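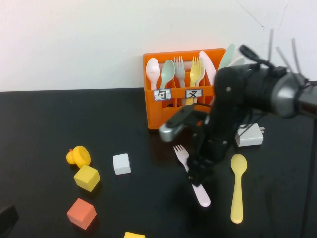
Mumow wrote in after the last session to ask why forks and spoons need separate compartments at all, when everything gets washed together anyway. A fair point, and we start from it.

Unit 5: Sorting cutlery

A caddy works when each compartment holds one kind of thing. Label the front and keep the label short – one word will do. Stand forks with the tines up so they can be told from spoons at a glance.

Clear the table before you begin. Toys and blocks go in their own box.

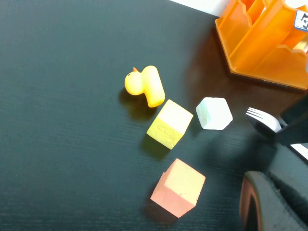 Tretatwood Home Skills Department

Metal and plastic may share a compartment if the kind is the same. Colour does not matter for this exercise.
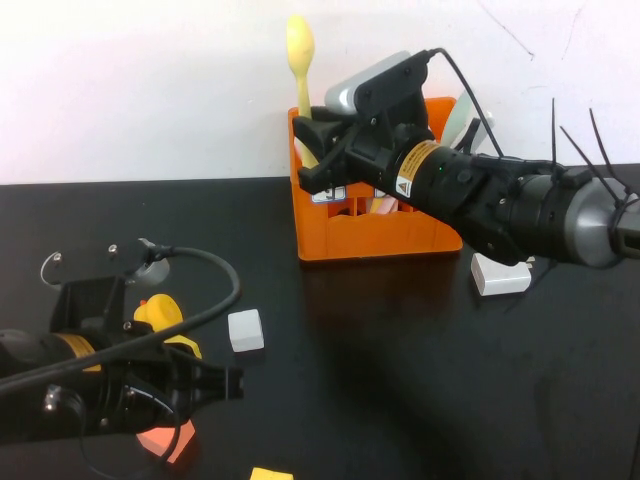
Fig. 2. Yellow spoon upright in the caddy.

For October: sort one drawer at home and bring your labels.

Handout by Lukik, October
2 comments | 5 shares
Contact: Tretatwood, ext. 2299 | Back to top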